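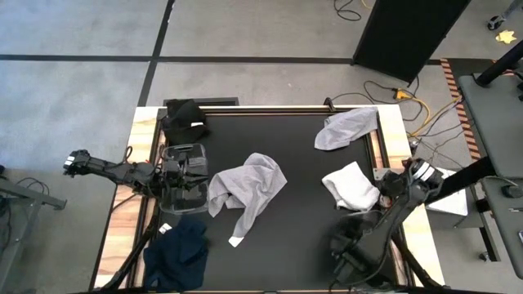 Workshop > Bikes > Chain and drivetrain tips

Cleaning a bike chain without wrecking the garage floor

I put off cleaning my chain for most of last winter and paid for it in March, when the whole drivetrain sounded like a coffee grinder. So I got myself into a routine, and it takes me 20 minutes now if I don't stop to fiddle with the brakes (I always stop to fiddle with the brakes).

Put cardboard down first. A flattened appliance box is best, and you want it sticking out well past the back wheel, which is where the splatter goes. Newspaper soaks through and then you've got print on the concrete as well.

Shift into the smallest cog in back before you start. The chain hangs a little looser there and the rag slides along it much easier.

I've used the Sadent degreaser for two seasons and like it fine, but dish soap and warm water will handle a chain that's only dusty. For the really black stuff I pour a little degreaser in an old yogurt tub, dip a toothbrush and scrub the lower run while I turn the pedals backward with my other hand. Keep it away from the wheel hubs, and if you have disc brakes keep it WAY away from those – I ruined a set of pads that way and the squealing was unbelievable.

Rinse, wipe, then leave it alone for 30 minutes. I used to oil it right away and the lube just slid off with the water.

One drop of oil on each roller, that's plenty! Spin it backward for a bit, then wipe the outside like you're trying to take it all off again. I have a bottle of Flokden wet lube that I bought when I moved here and it's still half full.

Old socks beat paper towels, by the way. Pull one over your hand like a mitten and grab the chain. Don't wash them with anything you care about, and hang greasy ones flat outside to dry before they go in the trash.

If the chain still skips after all this, it's probably stretched. A cheap chain checker will tell you, and a new chain costs a lot less than a new cassette.

438 shares | 124 comments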